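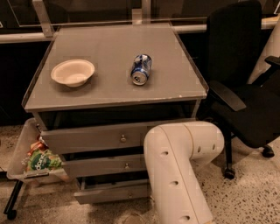 # Gramunora Desk Tidy - image notes and README

Search this project... Go

14 comments · 6 shares

Gramunora is a set of 2000 images of one small office corner in varying states of neglect. It covers a grey cabinet, its three drawers, whatever has been left on top of it, and the snacks. It began as an argument over who leaves cans around and has grown a folder structure, which is how most things around here end up documented.

If you came looking for styled interiors with a fiddle-leaf fig, you want a different download.

## What's in it

The cabinet is the one constant. It has a flat grey top with a thin raised lip, a few chips in the paint along the front edge, and three drawers with small round metal knobs. Rocío Tapia wanted to repaint it before we started. She was outvoted, and the chips have since proved very handy for matching one picture to the next.

Items that turn up on or near it:

- paper bowls, round, off-white or white depending on the light and who's writing the label
- soda cans, in both factory and crushed condition
- snack bags and wrappers
- the black office chair, which gets its own tag under protest

Of the 2000 images, 1850 are labelled. The rest are in `/later`, a folder named in October with real optimism.

## Labels

Each picture has one line in `corner.csv`. The columns are `top_items`, `drawer_top`, `drawer_mid`, `drawer_bottom`, `bin` and `remarks`.

Drawers are scored `shut`, `ajar` or `open`. We had `slightly ajar` for a while and dropped it after Aurelio Barrera and Jovita Zepeda spent most of a Friday on a single drawer. If any gap shows above the front panel, it's `ajar`. If you can see the floor of the drawer, it's `open`. Please don't email about the ones in between.

Cans are `whole` or `crushed`. A can with one polite dent is `whole`. A can that's been folded is `crushed`, and we don't grade the workmanship.

Bowls are `empty` or `not_empty`. Crumbs count as `not_empty`. This was Ximena's rule and she's the only one who enforces it. 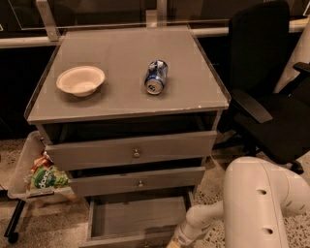
*Bowl `empty`, can `crushed`, bottom drawer `open`. Snack packets in the clear bin at left.*

## What tidy means

We get asked, so:

1. Cans go to recycling. On top of the cabinet is not recycling.
2. Empty paper bowls go in the garbage. Stacking two of them is still a mess, only taller.
3. Snack packets may live in the clear bin if they're sealed. A crumpled one is rubbish until someone proves otherwise.
4. Drawers get closed from the bottom up. There's no science in this, it's just how Crisóforo Varela does it and he closes most of them.
5. The chair goes wherever the chair was.

An image scores `tidy` when all five hold. There are 13 of those. We checked twice, a bit embarrassed.

## Known problems

- The bin is clear plastic, so people label what's inside it even when they've been asked to label only the bin. Check `remarks` before trusting `top_items` on those rows.
- Shadows from the bowls were tagged as stains in the first batch. Most have been fixed - if you find a round, soft-edged stain to the lower right of a bowl, it's a shadow.
- "Blue can" and "blue-and-silver can" both appear. They're the same label and will be merged when somebody feels like it.
- Scuffs and chips on the cabinet top are not items. One labeller recorded them as crumbs for 6 rows and would rather we left it there.
- The drawers stick out by different amounts in nearly everything. We haven't straightened them and don't plan to.

## Using it

Good for practising tidy/untidy sorting, counting things on a small surface, or making your own office feel better about itself. Not much use for colour work unless you're very fond of grey.

Keep the README with the files if you pass them on. Corrections go to Jovita, one row per line, with the row number at the front. She won't open a spreadsheet attachment, so paste it in.

## Changes

- Merged `bowl` and `bowl_paper`
- Dropped `slightly ajar`
- Added `bin` column
- Removed `whose_can` column after complaints

Share this · 6 shares

Related

Mokgethi: lunchroom shelves, before and after
Undutico kitchen drawer labels
Rurnance: cables, mostly tangled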